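From: kazmi-list member, Villovgate
To: silwood-users
Subject: Re: [silwood-users] Wood grain stretched after import

> After the upgrade, grain on tall door panels comes in stretched
> lengthwise. Scale is set to 1 in the material file. Drawer parts look
> fine. Is this a known problem with the Drosus exporter?

Yes, if you are on build 17. The exporter writes texture scale per part, and Silwood reads it per material. Long parts then pick up the wrong value. 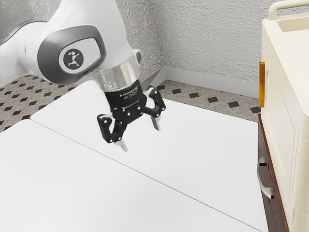
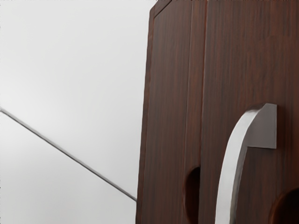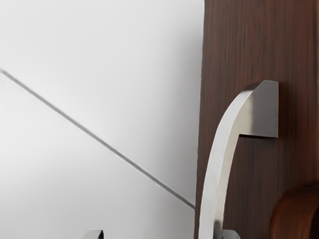
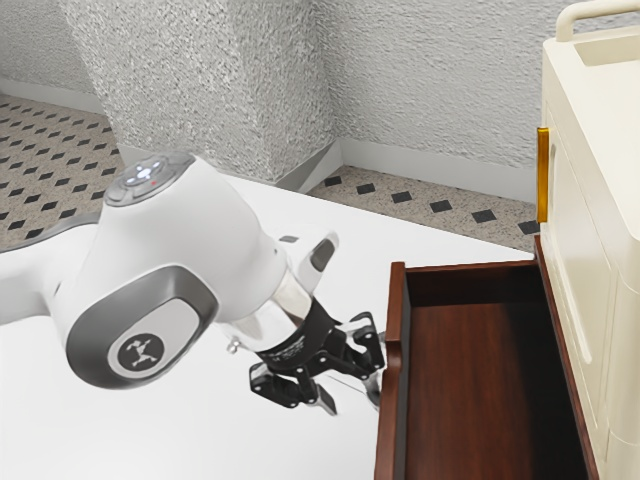
Two ways to fix it. Either go back to build 16, or open the material file and set scale_mode to "part" on line 20. The second also needs the cache cleared, or the old values stay in memory until restart.

Do not edit the scale value itself. It gets overwritten on the next export.

The patch is in review and should go out with 3.3 in November. If it still fails after the line 20 change, send me the log, without the mesh files.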